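Ulcombe hangar to house aircraft maintenance training from November

The disused maintenance hangar on the north side of Ulcombe airfield is to be converted into a training centre for aircraft engineers, under a lease signed by Sundon Technical College and the airfield's owner, Theodorakopoulos Estates.

The building has a floor area of 2,607 square metres, of which 1,995 square metres will be given over to the main workshop. The remainder will hold classrooms, a tool store, a bonded parts store and offices. Work on the roof and the main doors is under way, and the first trainees are due to start in November.

The college will teach the theory and practical modules needed for a line maintenance licence, followed by a longer course covering base maintenance of turbine aeroplanes. Both are at present taught at its town centre site, where the ceiling height limits practical work to engines on stands, detached control surfaces and a shortened fuselage section. Trainees needing access to a whole aircraft travel by coach to a maintenance firm two hours away.

At Ulcombe the workshop will take 2 complete airframes side by side with their wings fitted. The first is a twin turboprop retired from regional service, which will be kept with working hydraulic and electrical systems but will not be returned to flight. The second has been bought but not yet delivered. It will arrive by road with the wings removed, and refitting them under supervision will form part of the first intake's assessed work.

The main doors were last moved under power before the previous tenant left. Surveyors found the lower track distorted along part of its length and the drive motors beyond repair. The track is being cut out and relaid, and new motors will be fitted once the concrete has cured. The floor drains will be routed through a new interceptor before they join the airfield's surface water system, a condition of the planning consent.

Heating was the other large item in the survey. The old oil-fired blowers have been taken out and will be replaced by radiant panels hung below the roof trusses, arranged in zones so that one bay can be heated while the other is shut down. The compressed air main will run round three walls with a take-off at each work bay. Ground power will be supplied from fixed converters, and no engines will be run inside the building. A separate pad east of the hangar has been marked out for ground runs, which will be limited to 9 hours a week and will not take place before 10am or after 4pm.

Jetska, which carries out repairs on light and business aircraft from the neighbouring hangar, will supply part-time instructors for the composite repair and non-destructive testing modules. It will also take trainees for the supervised experience they must log before applying for a licence. The firm has agreed to share its paint extraction plant, and the college has dropped plans to install its own.

Benedikt Gisler, who is managing the move for the college, said the timetable depended on the approval audit. Each training site is approved separately, and the existing approval does not carry over to a new address. The audit will cover the classrooms, the workshop, the tool control system and the storage of examination papers. If findings are raised, theory teaching will continue in town until they are closed.

Access for trainees will be from the public road by way of the north gate, outside the security fence, so airside passes will be needed only for the ground running pad. The college is in talks with the bus operator over an early service. Parking has been laid out on the old apron beside the gate.

The present workshop in town will be kept for avionics and sheet metal work.
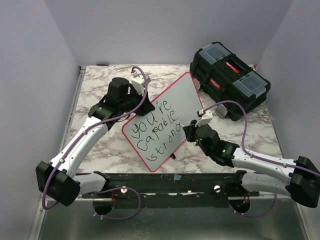 Gareth, commenting on the report, asked whether the ground running limit would apply to Jetska as well. "The pad is closer to the houses than their own stand is," he wrote, "so if both are in use on the same morning I would like to know whose hours are being counted."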